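An Afternoon at the Hutura Open Day, Grirkstead
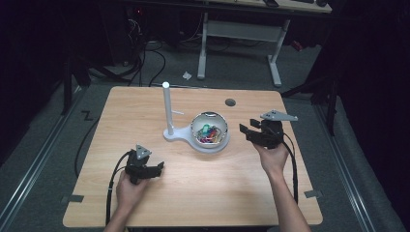
The paper clip table, with the bowl on its stand.

I had been meaning to get over to Grirkstead for years, and when Joelle Tannous wrote to say that Hutura was opening its rooms to visitors this September, I told her to put my name down before I had even looked at the train times. It is 85 minutes from Rikville if you make the connection at Prydderch, and I did not make the connection at Prydderch, so I arrived a bit pink in the face and very glad of the tea.

Hutura, for those who don't know it, spends its days on the small stuff of household and desk life -- how things get sorted, hung up, poured out and put away. There are 94 of these little setups in the catalog, Joelle told me, and a good handful had been put out for us. Konrad Mazurek walked our group through, and he is one of those patient people who will let you ask the same thing twice.

My favorite was the paper clips, and I stayed there so long that the group went on without me. It is such a plain thing! A light wooden table with nicely rounded corners, and on it a shiny metal bowl heaped with colored clips, teal and green and pink and purple, like something out of a candy store. The bowl sits on the round end of a white plastic base, and from the other end rises a tall white post with a little peg sticking out of it. I do love a peg. My grandmother had one by the stove for every single thing she owned, and I suppose I've never got over it.

I asked Konrad where the clips came from, expecting some special supplier, and he said he buys them in boxes of 300 and tips them in. The coated ones are kinder on the fingers than bare wire, in my experience, and much easier to spot when you drop them on a gray carpet. (I have gray carpet at home, so I speak with some authority.)

Lunch was soup and very good rye bread, and I sat with Ayanda Zulu, who had come to see the folding tables and had strong opinions about pillowcases. We talked until they cleared the bowls from under us.

The doors closed at 4, and I caught my train with 2 minutes to spare. Joelle says they hope to open again next year, and anyone who would like to come along with me should drop me a line.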